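Books > Pluto Robotics Reader > Part 2 > Chapter 5

Chapter 5. Planning for Two Arms
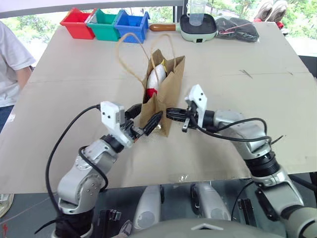 Tâm Lò objects that a paper bag is a poor place to start, and that a student should meet two-arm planning on a rigid box, where the distance between the grippers stays fixed and the planner can treat it as a constraint. The objection is fair, and Section 5.2 begins with the box. We open with the bag all the same, as most of the software in this chapter was written for objects that give way when they are held.

When one gripper holds the left edge of a bag and the other presses on the right side, the two arms can no longer be planned separately. A small error in one becomes a force on the other. If both controllers track position stiffly, the paper creases or tears. If both are soft, the bag sags and its contents shift.

The Irkell planner, used in the exercises, handles this in two layers. The upper layer plans a path for the bag itself and derives both gripper paths from it. The lower layer runs at 80 hertz and corrects the spacing between the grippers from measured force. Perception enters only at the upper layer. It has to supply an outline of the bag, including the handles, which bend easily and are often missed by depth sensors.

The recordings for the exercises were made at the Uvville laboratory in August. There are 1165 of them, and 43 are set aside for testing. Do not tune on those.

Before reading further, review the grasp matrix in Chapter 4.

Last updated September 18, 2025
5 comments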